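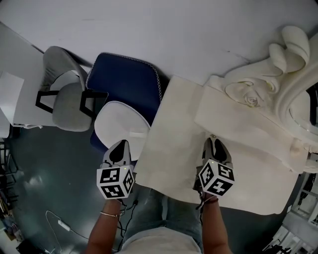 Abb. 4: Weißes, ovales Kissen und cremefarbene Bahn am Boden

4. Zuschneiden und Beziehen

Dieser Abschnitt gilt für das Bezugset Sonari in der Ausführung ohne Keder. Er setzt voraus, dass das Kissen bereits vermessen ist (Abschnitt 3). Wer dort die Maße vom Etikett übernommen hat, sollte noch einmal zurückblättern. Etikettmaße beziehen sich meist auf die leere Hülle und sagen über das gefüllte Kissen wenig aus.

4.1 Stoff vorbereiten

1. Nehmen Sie den Stoff aus der Verpackung und prüfen Sie ihn bei Tageslicht auf Webfehler. Fehlerhafte Ware wird nach dem Zuschnitt nicht mehr umgetauscht.

2. Waschen Sie den Stoff vor, auch wenn auf der Banderole "vorgewaschen" steht. Unsere Erfahrungen mit dieser Angabe sind gemischt. Eine Bahn von 178 cm Länge kann nach der ersten Wäsche deutlich kürzer sein, und dann passt der Bezug einmal und danach nie wieder.

3. Trocknen Sie die Bahn hängend oder liegend, nicht im Trockner.

4. Bügeln Sie von links auf mittlerer Stufe und ziehen Sie dabei nicht am Stoff.

Hinweis: Weichspüler wird in vielen Anleitungen empfohlen, damit der Stoff "geschmeidiger fällt". Wir haben davon nichts bemerkt, außer dass sich Schneiderkreide danach schlechter auftragen lässt. Lassen Sie ihn weg.

4.2 Schnittteile übertragen

Zum Set gehört ein Papierschnitt für Ober- und Unterseite. Er ist für ovale und runde Kissen gedacht und lässt sich an den gestrichelten Linien kürzen. Laut Packungstext passt er "für nahezu jedes Kissen". Verlassen Sie sich darauf bitte nicht.

1. Fegen oder saugen Sie den Boden und breiten Sie den Stoff mit der rechten Seite nach unten aus. Ein Tisch geht auch, sofern die Bahn in voller Breite (139 cm) darauf Platz hat. Überhängender Stoff verzieht sich.

2. Legen Sie den Papierschnitt auf. Der Pfeil muss parallel zur Webkante liegen. Messen Sie den Abstand zur Kante an beiden Enden des Pfeils nach -- das Auge täuscht sich gerade bei einfarbigem Stoff sehr leicht.

3. Beschweren Sie das Papier mit flachen Gewichten. Stecknadeln werfen kleine Wellen auf, die sich am Rand als Ungenauigkeit wiederfinden.

4. Zeichnen Sie die Kontur nach, danach die Nahtzugabe von 1,5 cm. Markieren Sie alle vier Passzeichen.

5. Legen Sie zur Kontrolle das Kissen auf die gezeichnete Form. Es darf innen überall ein schmaler Rand sichtbar bleiben. Steht das Kissen über, stimmt etwas an den Maßen nicht, und zwar unabhängig davon, was die Größentabelle behauptet.

Achtung: Verwenden Sie keine Kugelschreiber und keine Stifte, deren Farbe angeblich beim Bügeln verschwindet. Bei Kälte kann die Linie wiederkommen. Ein Kunde, Emmanuel Muli, schickte uns im November einen fertigen Bezug zurück, der den Nachmittag über auf dem Balkon gelegen hatte und auf dem die gesamte Kontur wieder zu lesen war. Wir haben ihm den Stoff ersetzt und den Stift aus dem Zubehör genommen.

4.3 Zuschneiden

1. Schneiden Sie mit einer scharfen Stoffschere auf der äußeren Linie. Die untere Klinge bleibt dabei auf der Unterlage.

2. Drehen Sie an den Rundungen nicht den Stoff, sondern gehen Sie selbst um die Bahn herum. Das klingt umständlich und ist es auch.

3. Knipsen Sie die Passzeichen höchstens 5 mm tief ein.

4. Versäubern Sie die Kanten, bevor Sie weiterarbeiten. Leinenmischungen fransen schon beim Anfassen aus.

Zum Rollschneider: Er wird gern als schnellere Lösung verkauft. Für gerade Kanten mag das stimmen. An engen Rundungen haben wir mit dem Modell Santoro und der mitgelieferten Matte mehr nachgebessert als geschnitten. Wer damit geübt ist, soll ihn nehmen. Eine Empfehlung sprechen wir nicht aus.

4.4 Reißverschluss und Naht

1. Stecken Sie Ober- und Unterseite rechts auf rechts, Passzeichen auf Passzeichen.

2. Heften Sie die Strecke zwischen den beiden hinteren Passzeichen mit langem Stich. Dort sitzt später der Reißverschluss.

3. Bügeln Sie die Nahtzugabe auseinander und legen Sie den geschlossenen Reißverschluss mit der Vorderseite nach unten mittig auf die Heftnaht.

4. Nähen Sie ihn beidseitig fest. Trennen Sie die Heftnaht wieder auf und öffnen Sie den Reißverschluss zur Hälfte. Bleibt er geschlossen, lässt sich der Bezug am Ende nicht wenden.

5. Schließen Sie die übrige Naht mit Stichlänge 2,5. An den Rundungen langsam nähen und die Zugabe anschließend bis kurz vor die Naht einschneiden.

6. Wenden, Rundungen mit den Fingern ausstreichen, bügeln.

Achtung: Nähen Sie nicht über die Metallklammer am Ende des Reißverschlusses. Eine gebrochene Nadelspitze kann ins Auge springen.

4.5 Kissen einsetzen

1. Falten Sie das Kissen der Länge nach und schieben Sie es mit der Falte voran in den Bezug.

2. Lassen Sie es sich im Bezug entfalten und drücken Sie die Füllung mit der flachen Hand in die Rundungen.

3. Schließen Sie den Reißverschluss ohne Kraft. Klemmt er, sitzt das Kissen schief oder der Bezug ist zu klein.

Lose Füllungen lassen sich in Maßen korrigieren. Der Nachfüllbeutel von Wamow enthält 800 g, und es ist selten sinnvoll, ihn ganz zu verbrauchen. Ein prall gestopftes Kissen sieht auf dem Foto gut aus, belastet aber die Naht und sitzt sich ungleichmäßig ein. 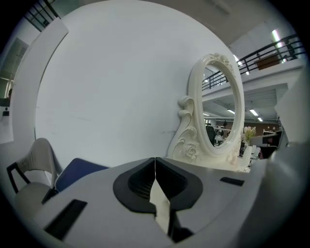
Kann ich den fertigen Bezug heißer waschen als angegeben, wenn Flecken darin sind?

Davon raten wir ab. Behandeln Sie Flecken zuerst mit Gallseife und waschen Sie den Bezug dann mit geschlossenem Reißverschluss bei 30 Grad. Heißeres Wasser kann den Stoff einlaufen lassen, und manche Flecken, etwa Eiweiß, setzen sich dabei erst richtig fest.

4.6 Wenn der Bezug nicht passt

Falten quer über die Mitte: Der Bezug ist zu lang. Von links wenden, an einem Ende etwas enger nähen und vor dem Abschneiden der Zugabe noch einmal anprobieren.

Wellige Rundung: Die Zugabe wurde zu selten eingeschnitten, oder der Stoff wurde beim Nähen gedehnt. Im ersten Fall nachschneiden, im zweiten hilft manchmal Dampf -- versprechen können wir es nicht.

Verdrehte Oberseite: Die Passzeichen lagen nicht aufeinander. Naht auftrennen und ab Schritt 1 in Abschnitt 4.4 neu beginnen.

Ersatzreißverschlüsse sind im Set nicht enthalten und müssen passend zur Stoffstärke gewählt werden, siehe Abschnitt 6.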